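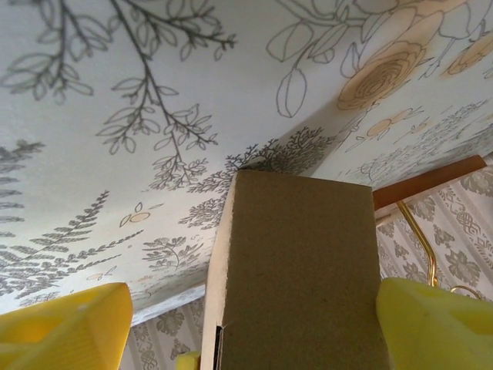 Teaching by Hand, notes for session 4
Kimie Oshima

Two ways of showing a robot a job. You can take hold of the arm and push it through the motion, or you can sit somewhere else and steer it by remote control. The first gives you tired shoulders. The second gives you opinions about the remote control.

Hand guiding: fine for slow, simple reaches. Its weakness is that you are standing next to the arm, and your sleeve ends up in the recording. The robot will take your sleeve seriously.

Remote control: cleaner recordings, worse manners. People overshoot, stop, think, and go back. Every pause gets learned as part of the job. Ivan Kushnir once taught an arm to hesitate before boxes, and it hesitated beautifully for the rest of term.

For the coursework:

Record 40 runs each, by remote control. Start from a different arm position every time.
Keep each run under 30 seconds.
Bring the fingers down either side of the box before closing. Do not nudge it into place first.
If you fumble and recover, keep the run and mark it "recovery". If you fumble and swear, keep it anyway; there is no sound.

Runs go in the Stunero folder under your own name. Last year 62 of them were called "final".

Reading before next time: Baptista's handout on pauses, sections 2 and 3.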